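搜索 请输入关键词 站内搜索
打印本页 发送邮件给朋友

Clarlow 发布手持夹爪工位维护规程,现有用户可免费取得

(Drunon,五月)自动化设备服务商 Clarlow 今天公布手持夹爪工位的维护规程第二版。规程适用于 Cirkik 系列双夹爪工位,内容包括工位的搭建、每班开始前的检查、指垫的更换和线缆的保养。已经安装该系列工位的用户,可以从本月开始向 Clarlow 服务部索取全文,不需要另外付费。

Cirkik 工位由操作者双手各持一只夹爪,在桌面上完成取放动作,动作数据供后面的机械臂程序使用。工位的结构不复杂,但是在多人轮班的情况下,小的偏差容易积累。Clarlow 在 Drunon 的试验室运行该工位已有一段时间,本次规程的大部分条文来自试验室的维护记录。到规程定稿时,记录一共有 1102 条,其中 574 条与指垫或者线缆有关。由于这个原因,第二版把这两项从附录移到正文,并且写得比第一版详细。

试验室的工位采用浅色木桌面,桌上放一个黑色金属框架,作为取放练习的目标物。操作者一只手把夹爪举到框架上方,另一只手的夹爪保持在靠近桌面的高度,两只夹爪之间放一个白色小塑料瓶。规程建议新安装的工位也从这样简单的布置开始,等检查全部合格以后,再换成用户自己的工件。
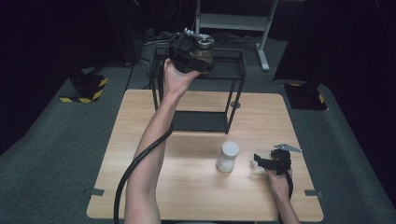 一、每班开始前的检查

规程规定的班前检查分为 6 项,由当班操作者完成,结果写在工位的记录卡上:

1. 桌面清洁,没有灰尘和胶的残留。清洁用干布,不用含酒精的清洁剂。
2. 桌子位置与地面标记一致。如果桌子被移动过,应先复位,再做后面的项目。
3. 两只夹爪的外壳螺钉没有松动,手柄没有裂纹。
4. 夹爪完全张开和完全闭合各做三次,手感应当均匀,中间没有卡住的地方。
5. 线缆从夹爪出口到桌边没有扭转,操作者把手臂举到最高位置时,接头处不受拉力。
6. 目标物放在规定位置,底部与桌面贴平。

任何一项不合格时,当班操作者应停止使用该夹爪,并通知维护人员。第一版允许操作者自己拧紧外壳螺钉,第二版取消了这个做法。原因是螺钉的力矩对外壳的配合有影响,没有力矩工具时很难做得一致。

二、指垫的检查与更换

指垫是夹爪上消耗最快的零件。规程要求每完成 1000 次夹取循环检查一次,不论外观是否正常。检查时把夹爪张开,放在光线均匀的桌面上方,从上面看两块指垫是否等高,内侧的面是否互相平行。如果一块指垫比另一块低,或者两个面形成明显的角度,应先检查安装部分,不要马上更换指垫。试验室的经验是,很多看起来像磨损的情况,重新安装以后就恢复正常。

需要更换时,两侧的指垫必须成对更换,不可以只换一侧。拆下旧指垫以后,先把安装面擦干净,再装新指垫。螺钉分两次拧紧,第一次只拧到指垫不能晃动,然后把夹爪轻轻闭合,使两个面自然贴合,第二次再拧到规定力矩。旧指垫请标上日期和夹爪编号,保留到下一次检查。

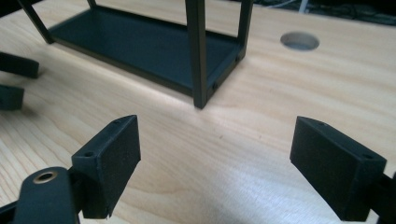

更换完成以后应做一次空夹测试和一次实物测试。空夹测试看闭合时两个面之间有没有透光的缝;实物测试用工位上的小塑料瓶,夹起、停留、放下,瓶子不应该转动或者滑动。两个测试都合格,夹爪才可以回到正常使用。如果实物测试不合格,而空夹测试合格,一般应检查指垫表面有没有油。

三、线缆的保养

线缆的问题多数发生在夹爪出口后面的一小段。规程建议操作者让线缆沿前臂的内侧走,在肘部留出余量,再从桌子的侧面落下去。线缆不要从桌面上横过,也不要压在目标物的下面。下班时线缆应松松地盘成大圈,挂在固定的位置,不能缠在手柄上。

地面上的线缆由维护人员每月整理一次。整理时要逐根核对标签,标签不清楚的应当场重写。拔下任何接头以前,先关闭工位电源。

四、记录与备件

第二版附有新的记录卡,卡的正面是班前检查,背面是指垫和线缆的更换记录。记录卡可以用纸,也可以使用 Au 软件填写。Au 是 Clarlow 的设备记录软件,这次更新增加了 Cirkik 工位的表格,到了检查周期时会在开机画面提醒。只用纸质记录卡的用户不受影响,两种方式的内容相同。

Clarlow 建议每个工位至少准备两对指垫和一根备用线缆。备件与第一版规程时期的型号通用,用户手里的库存可以继续使用。

关于规程的取得

用户来信时请写明工位的序列号和安装地点,服务部将寄出规程全文、记录卡和力矩表。目前提供中文版和英文版。需要现场讲解的用户,可以预约 Drunon 试验室的参观,讲解在上午十点开始,内容为指垫更换和线缆整理的实际操作。

关于 Clarlow

Clarlow 从事自动化工位的安装、维护和备件供应,试验室和服务部设在 Drunon。主要产品有 Cirkik 双夹爪工位和 Au 设备记录软件。

媒体联系:Clarlow 服务部,Drunon

打印本页 发送邮件给朋友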